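Drullura Student Robotics Program
Gallery: The Sorting Project

The Drullura Student Robotics Program offers a yearlong course in robot handling to students in grades ten through twelve. This year's project asks each team to teach an arm to pick up small objects and place them where a written instruction says they belong. The work is directed by Amr Ashour, lead instructor, with Amado Maglaya responsible for the workshop and its equipment. The course began in January with 16 students.

The gallery page presents the handling tables and the objects used on them. Captions were prepared by the students and reviewed by the instructors.

About the Course

Students spend the first unit on safe operation, joint limits and the emergency stop. The second unit covers grasp planning - where to close on an object, how wide to open beforehand, and how to approach without touching its neighbors. Programming begins in the third unit, using the Lirow control software installed on the workshop computers.

Each team keeps a run log. An entry gives the instruction, the starting layout, the result and the name of the student at the controls. A team must file 80 complete entries before it may request a place in the spring demonstration. Incomplete entries are returned to the team for correction. At the close of the second unit the shared log held 903 entries, of which 124 had been marked for a repeat run.

Wenatell, a local machine shop, provides bench space for repairs during the summer months. Team names are chosen by the students and remain in use for the full year. The present teams are Pap, North Bench and Second Shift.

Gallery

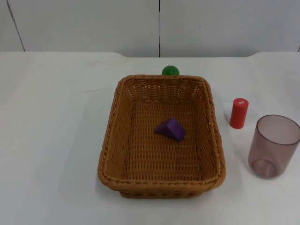

What happens when a team's arm drops an object during a run?
The run is entered in the log as a drop, the layout is reset by hand, and the team repeats the same instruction before moving to the next one.

Team Pap, basket exercise. A purple triangular block lies in the wicker basket, with a green ball behind it and a red cylinder and a translucent cup to the right.

Visits and Enrollment

Families may visit the workshop by arrangement with Mr. Maglaya. Visitors are asked to remain behind the marked line while an arm is powered. Enrollment forms are available at the program office and must be signed by a parent or guardian - forms without a signature cannot be accepted.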